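**Sunday, bench 2.** Istden handset, second board revision.

Swapped the display connector for the Skinner part. Touch digitiser enumerates on cold boot but drops off the bus after wake. Pull-ups measure correctly. Suspect the sleep rail is collapsing before the controller has saved state. Scope trace is in the shared folder under Dikesix. 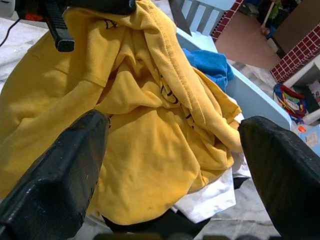 Setsuko Fujimoto disagrees on the rail: she saw the same dropout on the first revision with the rail held up externally, and thinks the driver is releasing reset too early. Worth a test before any rework. Blair has the older firmware build.

Delayed reset release by 18 ms in the driver. Touch survived every wake this afternoon, so Setsuko is probably right. Idle current is unchanged. Colour shift at low brightness is still there, mostly in the greys, and looks like a gamma table problem. Left alone for now.

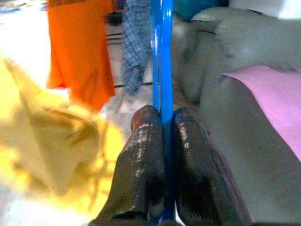
## Still open

- Ask Morag whether Orivov will release the panel init sequence.
- Repeat wake test with the radio on.
- Revert the rail jumper before the board goes back to Torquil.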